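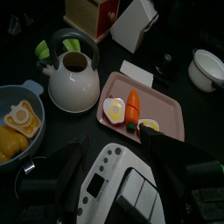

# Ticket 506: Roll-call votes missing from the Graltatow Town Council record

**Opened:** 09/06/2024
**Reported by:** Office of the Council Clerk
**Assigned to:** Khải Đồng, Records Systems
**Priority:** 2
**Status:** Resolved, pending clerk's review

## Reported problem

The published record of the council's special session on the Bittencourt Road rezoning shows the motion and the final result but omits the names of members voting for and against. Town rules require a named vote on any motion to override a decision of the mayor. The Clerk's office received written complaints from residents and requested correction before the next regular meeting.

## Findings

1. The vote was entered correctly in Jarnlow, the chamber voting system. All names are present in the original file.
2. The session was created under the meeting type "Special." The nightly export to the public website includes named votes only for the type "Regular."
3. The export log contains no error. The names were dropped without warning.
4. Minutes over 2000 characters were also shortened on the website. The Pornance Ward statement was affected.

## Action taken

- Named votes enabled for all meeting types.
- Character limit removed from the minutes field.
- Special session record exported again and compared with the signed paper minutes. Names and votes match.
- Correction notice added to the public page at the request of Thảo Bùi, Deputy Clerk.

## Outstanding

The Clerk's office is asked to confirm the wording of the correction notice. Earlier special sessions have not yet been exported again. That work will proceed under a separate ticket, and the affected pages will carry a notice until it is complete.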